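PTZ camera drifts off its preset overnight, is the motor going?

Asked by Aidan Gallagher in Cameras & Video

Hi all, hoping somebody has seen this before I start pricing replacements. I've got a Breltico PTZ camera on a ceiling mount in a small hall we use for talks. I bought it used, so no warranty and no paper manual. It has 6 presets saved, and preset 1 is a tight shot on the lectern. In the evening I set it perfectly, head and shoulders, lovely. By the next morning I recall preset 1 and it's pointing off to the left and a little low, so I get half a speaker and a lot of curtain.

The other presets are off too, by the same amount as far as I can tell, but they're wider so it hardly matters. Zoom is fine and focus is fine. It's on a Geta controller over a serial cable, 35 feet of it, and everything responds right away. I do switch the whole rack off at the wall when I lock up. Is this a dying pan motor?

Answer 1

Had a similar thing with an old one. I'd get rid of it, used PTZs are always trouble. Mine started like that and then quit completely by July.

Answer 2 (marked as helpful)
by Ewan Merrick

Don't toss it yet! All your presets being off by the same amount is the big clue here. A worn motor usually gives you a different error each time, and you'd probably hear it grinding or stuttering too. What you've got sounds a lot more like the camera losing its home position when you kill the power.

Most of these heads find home at startup by swinging over to an end stop or a sensor and counting from there. If something gets in the way of that swing, zero ends up in the wrong place and every preset gets dragged along with it. I chased this on a Kleinschmidt head for two weeks (two weeks!!) and it was a zip tie on the video cable. The cable was so snug that the head couldn't make the full turn. 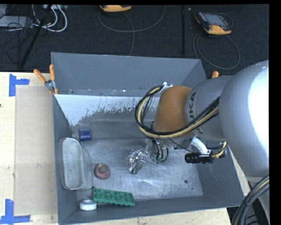 What I'd try, in this order

1. Power the camera up while you stand there and watch it. It should go all the way one way, then come back and tilt. If it stops short or shivers, look at the cables first.

2. Give the cables a real loop of slack behind the head, then power cycle and recall preset 1 before you touch anything else.

3. Check the mounting screws. Mine had a base that twisted a hair every time the head swung hard. Put a bit of tape across the base and the bracket and draw a line over both, then look at it the next day.

4. Still drifting? Do a pan/tilt reset from the menu (on a lot of models there's a separate one from the factory reset, so read before you press OK) and save your presets again.

Also, try leaving the power on for one night. If preset 1 is still good in the morning, you know it's the startup and you can quit worrying about the motor.

Answer 3

Agree with Ewan on the cable. One more thing, if there's a Roredia power supply feeding it, check what it puts out under load. I had one sagging and the head moved like it was half asleep at startup. New supply was 48 bucks and I'd already been quoted 154 for a bench repair, so you can guess how I felt. No idea if yours is the same but it's a quick thing to check with a meter.

Comment from Aidan Gallagher

Thanks both! Watched it start up this morning and it does stop short on the left. There's a fat bundle of cable back there that I taped up myself, oops. Going up the ladder tonight, will post back.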